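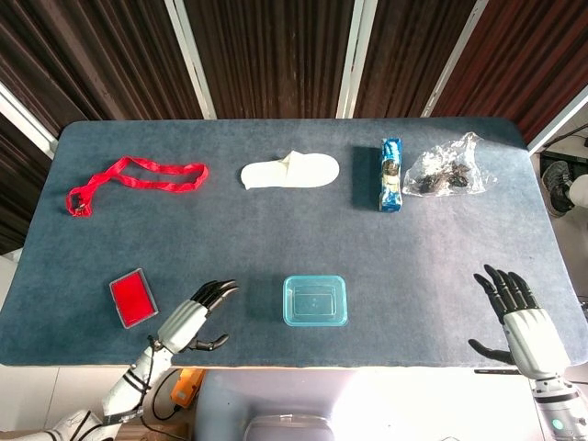 How to Clear a Mixed Table Without Buying a Single Organizer

I have read a lot of advice about tidying, and most of it ends at a store. You are told to measure your drawers, order a set of matching bins, print labels, and then feel calm. I have done it. The bins came, I filled them, and a few weeks later I had the same clutter with lids on.

So this is a how-to for the problem most of us have, a table that has collected things with nothing in common. A red lanyard. One white slipper of the throwaway kind. A narrow blue pack of cookies, a clear bag with some dark dried-looking bits in it, a little flat case with a red inside, an empty plastic container. You can't sort that by color and you can't sort it by room. The method below takes me 14 minutes on a bad day, and I'm slow.

What you need

The table, cleared of nothing yet
A trash can within reach
One clear container you already own
A marker and a bit of masking tape
A damp cloth, or a lint roller if the surface is felt

That last item matters more than the guides let on. A felt top grabs crumbs and hair. Wiping it with a wet cloth pushes the crumbs in deeper and leaves a tide mark when it dries. I keep reading that a "slightly damp microfiber" is fine. On my own table in Miltville it was not fine, and I had a pale ring there until December.

Step 1. Spread everything out

Don't start by making piles. Piles are where small things go to hide. Pull every item apart from its neighbors so there is bare surface all the way around it. Two loose rows are plenty. If you run out of room, you have too much for one session, so put half of it on a chair and pretend it's a different job.

Some people say to put the large things at the back and the small ones in front. I've tried it both ways and can't tell the difference.

Step 2. Take the food off first

Food is the only thing on a table like this that gets worse by sitting there, so it goes before anything else.

For wrapped cookies, find the date and look at the seal. A window in the wrapper is handy for seeing what's left, but it won't tell you whether they've gone soft. If the pack has been opened, fold the end over tightly and clip it. Standing a slim pack on its end looks tidy in a cupboard and works until somebody reaches past it. Lay it down.

Loose dried food in a clear bag is harder. If you know what it is and when you bought it, push the air out, close it, and write both on a piece of tape. If you don't know, I'd throw it away. I realize there are people who will sniff it, soak it and make soup. Dried mushrooms and dates and bits of jerky can look a lot alike through a shiny bag, and a guess is a poor basis for dinner.

Crumpled bags also leak. Check the bottom corners before you set one in a cupboard.

Step 3. Deal with anything that stains

Ink pads, markers, shoe polish, lipstick, anything with a strong color and a lid. Close it, press until it clicks, and turn it over on scrap paper for a minute. If there's a mark on the paper, it goes into a zip bag before it goes anywhere else. Red is the one I worry about. I have never once got red ink out of felt, whatever the bottle of remover promised. (The one I tried was from a shop called Deta, and it turned a small spot into a large pink one.)

Store ink pads flat. I've seen it said that they should be kept upside down so the ink stays near the surface. Maybe so. Mine have lasted the same either way.

Step 4. Decide about the single items

A slipper on its own is a good test of how serious you are. Disposable slippers come in pairs, and one without the other is no use to anyone. Give yourself 2 minutes to look for its partner. Try under the table, in the suitcase, behind the bathroom door. If you find it, the pair goes with your travel things. If you don't, let it go.

The usual suggestion at this point is to turn it into a dust mop or a pot holder. I'd be careful with the pot holder. Thin terry-style cloth on a thin sole isn't made for heat, and you'll have a cloth drawer full of odd slippers by spring. One use as a shoe-shine mitt, then the trash, is as far as I would take it.

Step 5. Tame the straps

Lanyards, charging cables, bag straps and ribbons all behave the same way. Left in a loop, they catch on everything.

Hold the metal clip in one hand. Smooth the ribbon flat with the other, working away from the clip, until any tangle at the end has come out. Fold the length in half, then in half again, and wrap the last few inches around the middle. Tuck the end under. No need for a rubber band, which dries out and sticks to the fabric.

Don't roll it tightly around the clip. It looks neat in photographs, and it puts a permanent curl in the ribbon.

Then ask whether you'll wear it. A lanyard from an event that's over is a souvenir. Keep one if you like. I had 5 of them on a hook and could tell you where only the green one came from.

Step 6. Now use the container

You'll notice the container has been left empty this whole time. Almost every guide I've seen has you fill the box early, and then you spend the rest of the job making things fit it.

Look at what's still on the table. Food has gone to the kitchen, the slipper has been settled, and what remains is probably a folded strap and an ink pad. Those can share a clear box quite happily, with the pad at the bottom and the lanyard on top. Write the contents on tape and stick it to the short side, where you'll see it on a shelf.

If the box has no lid, don't stack anything on it. And if it once held takeout, wash it twice and let it dry fully. The tinted ones hide grease well.

Step 7. Clean the surface and stop

Run the lint roller over the felt in one direction, then across. Go around the edges, especially rounded corners, where crumbs collect. Then walk away. Do not put a decorative tray in the middle. A tray is an invitation, and mine had keys, receipts and a banana on it by the next morning.

Will it stay clear?

Probably not for long. I don't believe the people who say a system fixes this for good. A table near the door will fill up again, and the realistic goal is that it takes you a few minutes to clear it the next time. Leave the roller in the nearest drawer.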